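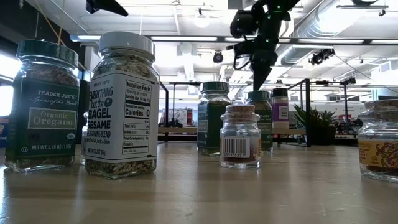 A spice swap that began in April as a one-off at the Clidesgate community kitchen is coming back for good, and it's moving into a bigger room. From next month the Clidesgate Spice Swap will run once a month in the long room at Piltora Hall, with double the table space and a proper sink for anyone who wants to rinse out old jars. The idea is as simple as can be: bring the herbs and spices you never get through, and take home something you will. The swap table gets all sorts, from everyday dried herbs to things you'd struggle to find on a local shelf, such as the Trader Joe's organic oregano in its square-shouldered jar with the dark green cap, or the same shop's Everything but the Bagel seasoning, a speckled mix of black and white sesame seeds with dried onion and garlic flakes.

The first session drew 40 people, far more than the kitchen was ready for, and 151 jars, tins and packets changed hands before the tea urn had even come to the boil a second time. Cumin went first. Dried mint hung around until the very end, and so did a large quantity of ground cloves (if you have a good recipe that uses a lot of cloves, the organisers would love to see it pinned to the board!).

What made the afternoon such a pleasure was the talk. People who had come in to get rid of one unloved jar of fenugreek stayed for an hour swapping advice about it, and there was a lively debate at the far end of the room over whether oregano should go into a tomato sauce at the beginning or just before serving. Both sides have promised to bring a pan of sauce to Piltora Hall so that it can be settled properly.

The sesame bagel mix has its fans too. One regular swears by it on a boiled egg, another stirs it into cream cheese, and several people went home planning to try it over roast carrots. The kitchen's own bakers have been putting it on flat rolls before they go in the oven, and a tray of those will be on the counter at the next session - get there early, they won't last.

The new sessions will also have a tasting corner, with small bowls of plain rice, plain yoghurt and olive oil so that you can try a pinch of something before you commit to a whole jar. It's a lovely way to get to know a spice, and children seem to enjoy it as much as the grown-ups. MacRitchie, the hardware shop on the corner by the hall, is lending the bowls and has given a box of sticky labels and pens as well.

How it works

Bring up to 6 jars or packets. Sealed ones go on the main table. Opened ones are welcome for the tasting corner only, as long as they are in date and still in the packaging they came in, with the ingredients list readable. Please check your mixes with extra care, as blends often contain sesame, mustard or celery, and anything with sesame in it will be kept on a separate table at the window end with its own spoons.

You'll be given a token for each sealed item you hand over, and each token gets you one item in return. Size doesn't matter, so a tall jar swaps for a short one. If you have nothing to bring, come anyway and pay 50p a jar, which goes towards hire of the hall. Anything left at the end is passed to the Prendness lunch club, whose cooks were delighted with the last lot and have already turned the surplus paprika into a very fine goulash.

Empty glass jars are wanted too. They should be washed, dried and have a lid that fits, and it helps enormously if you can soak the old label off at home first. A bowl of warm water with a spoonful of bicarbonate of soda does the job on most of them, with a dab of cooking oil for the sticky bits.

Tables can be booked by cooks and growers who want to bring a larger amount, such as bunches of bay or home-dried chillies. There are 16 tables in all and a few had gone by the time we went to press. Ask at the Clidesgate kitchen counter or leave a note in the box at Piltora Hall. Doors open at 2pm and the swapping starts at half past, with tea and rolls from the beginning.

Posted 2019-07-30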